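Walking the Lane with Shanthi Sarkar
Oct 12, 2023

I moved to this neighbourhood eight years ago, and for the first winter I did not learn the name of any street. I went to the tram and came home from the tram. It was Shanthi Sarkar, my neighbour from upstairs, who first took me for what she calls the slow walk. She is retired from the land survey office and she cannot pass a kerb without having an opinion of it.

The slow walk goes up the back streets, where there are more walls than front doors. Shanthi says that a street of walls is the best kind for learning to look, and after many such walks I start to believe her. You look at the ground, at the plants which come over the top, and at the wires. Our pace is very bad. One evening we needed 80 minutes to arrive at a bakery which is 15 minutes away, and it was closed.

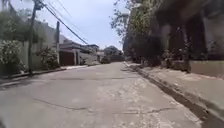 Shanthi is especially fond of concrete. Asphalt, she told me, forgets quickly, but concrete keeps the record of everybody who has opened it for a pipe. She taught me to notice the joints between the slabs, and the places where someone has repaired in a hurry. I used to think a cracked road was only a neglected road. Now I ask how old it is, who pays for it, and whether the tree roots were there first.

The local history group, named Hatusano after the old grocery where it first met, has collected 228 short notes from residents about streets like these. Elżbieta Tomaszewski keeps them in shoe boxes. Many are complaints, naturally. But one man wrote two pages on the smell of hedges after rain, and a girl drew the route by which her grandmother went to buy milk, with an arrow at each place where there was a dog. I asked Elżbieta which note she would save from a fire, and she said the dogs, without thinking.

In November the group will put the best of the notes on a wall in the library. Sipho Gumede, who prints them, wants large letters, so that people can read without coming close. Elżbieta wants the original handwriting. When I left them they were still discussing this over a plate of biscuits. 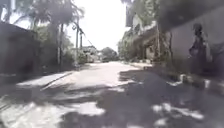

When is the best hour for a slow walk?
Late morning in the warm months, when there is light on the road but you can still find a shaded side. Shanthi goes out again before supper, mostly to see who is watering.

I should say something about shoes, as readers always ask me. I wear old ones with a flat sole. Shanthi has walking boots that she bought for the mountains and used in the mountains once. Bring water, and a small notebook if you like to write, but please do not stop in the middle of the road to do it, as I have done, with a delivery van behind me.

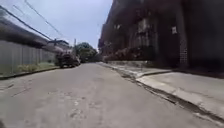

My own favourite part of any walk is the edge, where the street meets the houses. Somebody has to decide what happens in that small space, and the decisions are never the same. One owner puts gravel, another puts pots. I like it best when there is a low ledge with shrubs, as at the foot of the tall reddish-brown building, where the green continues along much of the block between the wall and the sidewalk. It softens a big facade, and it costs less than people imagine. Shanthi prefers the gutter. She says you learn from it where the water wants to go, and then she explains it to me with both hands, and we are late for supper again.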